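Ticket 2976
Dealer portal - service booking and customer survey module
Status: closed
Reported by: Antoniadis service desk, Wikberg branch

Problem: Customers who book a service online get the confirmation but no survey after they collect the car. The branch had 70 completed jobs in November and only 12 surveys went out. The Nimurgate branch is on the same version of Isodum and has no such gap.

First check: Survey trigger is switched on for the branch. Mail log shows no bounces. The missing surveys were never queued.

Second check: Compared job cards from both branches. Nimurgate closes the card when the invoice is paid. Wikberg leaves it at "Ready for collection" and lets the overnight run close it. Cards closed overnight carry no advisor code, and the survey rule skips any card without one.

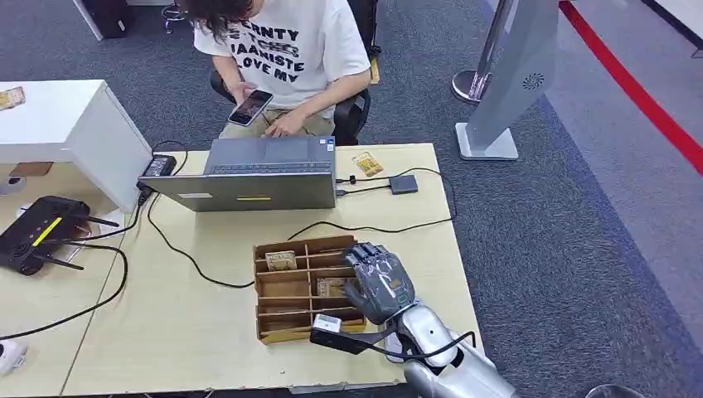 Tried adding a default advisor code to the overnight run. It worked on the test branch, but every survey then named the same advisor, so the scores would have been useless. Rolled back.

Fix: The overnight run now copies the advisor code from the original booking. Walk-in jobs have no booking, so for those the code comes from the check-in form - the field is now required.

Test: Closed 4 cards overnight, two booked and two walk-in. All were queued by 7:30 a.m. with the right advisor.

Still open: Surveys missed in November will not be sent late. Branch agrees. Warranty jobs use a separate closing routine and are not covered by this change - new ticket to follow.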